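Enonska incorpora la automatización a su taller de preparación de cestas y forma a toda la plantilla en el nuevo oficio

Las personas que llevan años montando y revisando cestas de mimbre pasan a enseñar el trabajo a las máquinas, con horario propio y voz en las decisiones

Enonska, empresa dedicada a la preparación de cestas organizadoras, juegos de mesa y lotes decorativos para hoteles y casas rurales, ha puesto en marcha en julio el proyecto Skaranow, un programa de automatización que afecta a las tareas más repetitivas de su taller y que se ha diseñado desde el principio con quienes las hacen a diario. El proyecto se desarrolla junto a la firma de ingeniería Paklow y cuenta con la participación de Rashidi, cliente de Enonska en el sector hotelero y primer destinatario de los lotes que se preparen con el nuevo sistema.

La primera fase ya ha concluido y deja 1232 demostraciones grabadas por el propio personal: abrir y cerrar tapas, colocar piezas pequeñas en los compartimentos, retirarlas, girar una cesta sobre la mesa, acercar un jarrón sin volcarlo. Son gestos que en el taller se hacen casi sin pensar y que, vistos de cerca, tienen una cantidad enorme de matices. Con ese material, el equipo técnico entrena los brazos robóticos que se instalarán en la línea de preparación.

«Cuando nos dijeron que íbamos a enseñar a un robot, me imaginé escribiendo instrucciones en un ordenador», cuenta Edith Sánchez, encargada de la línea de cestas. «Y resulta que se enseña con las manos. Coges las pinzas, haces el trabajo como lo harías cualquier mañana y la máquina aprende de ahí. A mí me ha encantado, y eso que la primera hora se me cayó todo».

Un trabajo que se aprende haciéndolo

El método elegido por Paklow prescinde de la programación tradicional. La persona sujeta una pinza en cada mano y realiza la tarea completa sobre la mesa; el sistema registra la posición de las herramientas y la imagen de lo que se va haciendo. Después, un equipo revisa las grabaciones, descarta las que no sirven y agrupa las restantes por tipo de movimiento.

En el taller se ha preferido empezar por los objetos que más guerra dan. El mimbre cede, las tapas no siempre encajan igual, dos cestas del mismo modelo nunca tienen la misma curva, y las flores artificiales que acompañan a muchos lotes se enganchan con facilidad. Ferdinand Leitner, responsable del proyecto en Paklow, defiende esa decisión con entusiasmo: «Una caja de cartón es siempre la misma caja. Una cesta de mimbre es otra cosa, y ahí está lo bonito. Las trabajadoras de Enonska sabían por dónde agarrar cada pieza antes de tocarla. Nosotros necesitábamos meses para entender lo que ellas resolvían de un vistazo».

De hecho, varios cambios en el plan inicial salieron directamente del taller. El orden de las tareas se modificó dos veces a propuesta del turno de mañana. También se revisó la altura de las mesas, que en un primer momento obligaba a trabajar con los hombros levantados, y se acordó que los objetos se colocaran cada vez en un sitio distinto, tal como ocurre en un día normal de pedidos.

Qué cambia para la plantilla

Enonska ha querido dejar por escrito las condiciones del proyecto, y las ha presentado a la plantilla antes que a nadie. El programa no conlleva ninguna reducción de puestos. Las nueve personas que trabajan hoy en la línea de cestas seguirán en ella, con un reparto de funciones diferente: parte de la jornada se dedicará a supervisar los brazos robóticos y a corregir sus errores, y otra parte a los encargos especiales, que hasta ahora se quedaban a menudo para el final del día.

Las demostraciones se graban dentro del horario laboral y nunca como tarea añadida. Cada sesión tiene un descanso fijado de antemano y quien prefiere no participar conserva su puesto habitual, sin cambios de salario ni de turno. Las grabaciones se usan únicamente para entrenar el sistema; no se emplean para medir el ritmo de nadie, un punto que la plantilla pidió expresamente y que figura en el acuerdo firmado con la dirección.

La formación suma 300 horas repartidas entre todo el equipo. Incluye el manejo de las pinzas, la revisión de grabaciones, nociones de seguridad con brazos robóticos y un módulo de mantenimiento básico – el que más inscripciones ha tenido, por cierto, y el que ha habido que ampliar.

«Yo llegué a Enonska para preparar pedidos y ahora soy la que decide si una grabación vale o no vale», explica Esi Boateng, que forma parte del equipo de revisión. «Me fijo en si la tapa se ha cogido bien, en si la mano iba con prisa. Es un trabajo distinto, con más cabeza y menos muñeca. Y se lo digo a todo el mundo: las muñecas lo notan».

Ese último detalle importa. Abrir y cerrar tapas durante horas era la tarea peor valorada en las encuestas internas de la empresa, y la rotación entre puestos apenas conseguía aliviarla. Con el nuevo reparto, ninguna persona del taller hará ese movimiento de forma continuada durante más de una parte de la mañana.

La opinión de los primeros clientes

Rashidi recibirá los primeros lotes preparados con apoyo robótico cuando termine la fase de pruebas. La empresa hotelera ha encargado 875 cestas organizadoras para habitaciones, un pedido que Enonska considera idóneo para comprobar el sistema en condiciones reales: un solo modelo de cesta, contenido variable y una presentación cuidada.

Valentin Reisinger, responsable de compras de Rashidi, ha visitado el taller en dos ocasiones. «Fui pensando que vería máquinas y volví hablando de las personas», comenta. «Te explican por qué una pieza va en el compartimento de delante y otra detrás, y te das cuenta de que eso hay que enseñarlo con calma. A nosotros nos interesa que la cesta llegue bien hecha a la habitación. Si además quien la prepara trabaja más a gusto, estupendo».

El control final de cada lote seguirá siendo manual. Una persona del equipo abrirá la cesta, revisará el contenido y la cerrará antes del envío. Enonska no prevé automatizar ese paso.

Una sesión de demostración

Las sesiones arrancan a las 8:30, con la puesta a punto de las pinzas y la elección de la tarea. Cada participante se coloca frente a la mesa y repite el movimiento con pequeñas variaciones: la tapa más o menos abierta, el objeto en otro compartimento, la cesta algo girada. Los cubos con marcadores en blanco y negro que llevan las pinzas permiten al sistema seguir su posición, de modo que conviene mantenerlos a la vista durante todo el ejercicio. 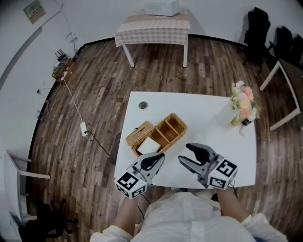 Las dos pinzas de mano sobre la mesa de trabajo, junto a la cesta de mimbre con compartimentos y el jarrón de flores artificiales.

Al acabar la sesión se dedica un rato a comentar lo que ha salido bien y lo que no. Esas conversaciones se han convertido en una de las partes más productivas del proyecto, y de ellas ha surgido una guía interna de trucos redactada por la propia plantilla. Hay consejos sobre cómo acercarse a una tapa de mimbre sin empujar la cesta, sobre la presión justa para no deformar el borde y sobre cuándo es mejor soltar y volver a empezar. Paklow la utiliza ya para preparar a su personal técnico, ¡que también ha tenido que pasar por la mesa!

Próximos pasos

La segunda fase prevé la instalación de dos brazos robóticos en la línea de cestas, separados de las zonas de paso y con parada accesible desde cada puesto. Durante las primeras semanas trabajarán a velocidad reducida y siempre con una persona al lado. El equipo de revisión anotará los fallos y decidirá qué tareas necesitan más demostraciones.

«Vamos a ir al paso que marque el taller», señala Seraina Hofstetter, directora de operaciones de Enonska. «Tenemos muchísimas ganas de ver los brazos en marcha, claro que sí, pero si una tarea no está madura se queda como está y seguimos grabando. Lo que más me ilusiona es que la gente viene a proponernos cosas. El otro día me pararon en el pasillo para contarme cómo mejorar el cierre de las tapas, con dibujo y todo».

La empresa estudia asimismo ampliar el programa a la preparación de centros de mesa, donde las flores plantean dificultades propias. La decisión se tomará con los resultados de la segunda fase y tras una nueva consulta a la plantilla.

Los medios interesados en visitar el taller y asistir a una sesión de demostración pueden solicitarlo al departamento de comunicación de Enonska. Las visitas se organizan en grupos reducidos y en horario de mañana, e incluyen la posibilidad de probar las pinzas con la ayuda del equipo.

Sobre Enonska

Enonska prepara cestas organizadoras, lotes decorativos y juegos de mesa para hoteles, casas rurales y comercios. Realiza en su propio taller el montaje, el llenado y el control de calidad de todos sus pedidos.

Sobre Paklow

Paklow es una firma de ingeniería especializada en sistemas robóticos que aprenden a partir de demostraciones hechas por personas. Es responsable del desarrollo técnico del proyecto Skaranow y de la formación del personal en el uso de los equipos.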